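The Robot, the Drawer and Me

I went to the open day at Farlow for the free coffee. My neighbor Wing-yan Sin had a spare pass, it was a Sunday, it was raining, and I figured I'd stay half an hour and then go get groceries. I stayed until they started stacking the chairs.

Most of what they showed us was in simulation, on big screens with a row of folding seats in front. I know how that sounds. You put on a clean shirt to go look at a robot and somebody shows you a computer picture of one! But I've come around to thinking it was the best part of the afternoon, and I want to argue for it a little, because the people sitting near me were grumbling and I think they were wrong.
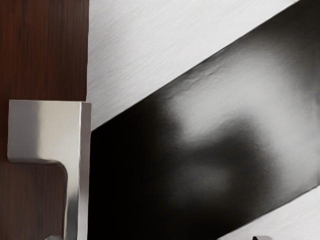
5 min read

The job was a drawer. A wooden drawer with a metal handle, in a little cabinet, on a table. You've opened one today, probably before you had your shoes on, and you gave it no thought at all. Pak-hei Liu, who was running our session, put up the close view first, with the wood grain and the silver metal and that shiny black strip running across the pale surface, and asked us to say what the robot should do next. Well, we couldn't! I sat there staring at a slab of dark wood and a smeary reflection and I had no idea which way was up. A kid in the second row said "pull," and Pak-hei said, pull what?

I loved that. It's such a rude little question. All my life I've had eyes that sit up high and look down at my hands, plus a whole body telling me where my elbow is, and I'd never once thought of that as help. Try working from a view like that one and you get humble pretty fast.

Then we got the wider view, and you could feel the whole room relax.

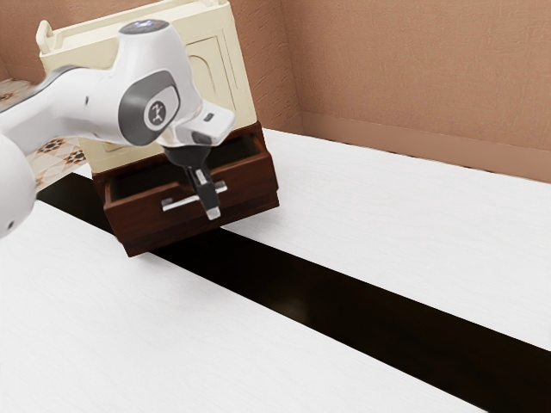 I-hsuan Chou
Contributing writer, home and workshop

There's the arm, there's the drawer sticking out of its cream cabinet, there's the gripper hanging right over the handle. Suddenly everyone was an expert. The man beside me started giving directions out loud (left, left, no, YOUR left), as if the thing could hear him. I noticed the pink wall and the fancy floor tiles and thought somebody had a good time picking those out. I'd take the tiles.

Now, the grumbling. The complaint I heard over the cookies was that a pretend drawer doesn't prove anything. Real drawers stick. Real drawers have a spoon jammed crossways in the back, and one runner that's been bent ever since your brother-in-law helped you move. All true, and I have that exact drawer. A simulated arm can open a simulated drawer all day long and I still wouldn't let it near my kitchen.

But I taught both my kids to drive, and I didn't start on the highway. We started in the parking lot behind the closed-down Bustos store, where the worst thing we could hit was a shopping cart. Did that prove they could drive? Of course not. It got a lot of dumb mistakes out of the way in a place where dumb mistakes were cheap, and that seems to me a perfectly decent reason for a parking lot to exist. Kwok-wai Tam, who was at the next table answering questions, told me one of their practice batches was 650 tries at the same drawer. I asked what happened to the cabinet. He said that was the nice thing about it – they still had the cabinet.

What I'd like to see, and I wrote this on the comment card, is an honest failure reel. Show me the misses. Show me the time it grabbed air. We got plenty of tidy talk about progress and I believed a fair amount of it, but I'd have believed more if I'd watched the thing blow it nine times first. People forgive clumsiness. They're much slower to forgive a sales pitch, and there were moments (the slide about "the home of tomorrow," for one) when I felt a pitch coming on.

I'd also leave the close view up longer. They flipped past it to get to the arm, and I understand why, since the arm is what people come for. I asked if we could go back to it at the end and Pak-hei very kindly did, with about 11 of us still sitting there.
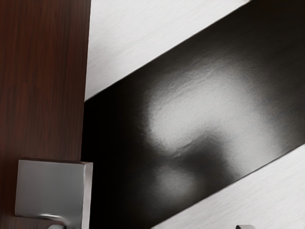
The close view again, with the curved handle at lower left.

Second time around I could read it much better. Wood on the left, handle down in the corner, a tiny bit of what had to be a fingertip at the bottom. I felt absurdly proud of myself. And it made me wonder how much of being good at something is just having looked at it before, from the same bad angle, enough times that it stops being a puzzle.

Wing-yan says they're doing another one in August and she's already asked for two passes. I told her I'd drive.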